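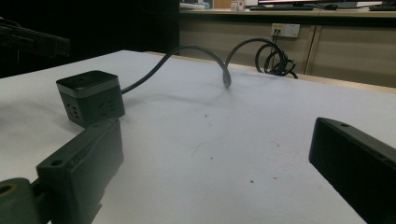
Photo: Oravec

2022-04-02

I have been trying to follow the news a bit less this year, and in March I changed the way I do it. I used to open three or four sites before breakfast and scroll until I had to leave. Now I read one weekly roundup and listen to the local radio bulletin on the drive home.

The roundup I settled on is from a small site called Drestura. It covers women in the news, mostly court decisions, workplace stories and a fair bit of sport. Each issue has 24 items, and most of them run to a short paragraph with a link at the end. I usually follow two of the links and skip the rest.

The issue I liked best was the one on the Trernville bus drivers. More than 55 of them had signed a letter asking for proper toilets at the end of the line, and the women had organised most of it. I live two suburbs over and hadn't heard a word about it. The Trorard paper ran it later on page nine, under a story about parking.

There are things I miss. A weekly wrap is no good for anything moving quickly, and I found out about the rail strike by standing on a platform. The writers also assume you remember last week's issue, so I sometimes have to go back and read the old one first. The comments are closed, and I can't say that bothers me.

I do think the tone is better. When someone famous says something stupid, it gets one paragraph - what was said, who objected, whether there was an apology - and then it moves on to the next item. On my old sites the same remark would have been at the top of the page for three days with a new headline each morning.

I still look at the big sites when there is an election or a flood. Otherwise I'm sticking with the roundup until winter at least, and I've put my name down for their health newsletter as well.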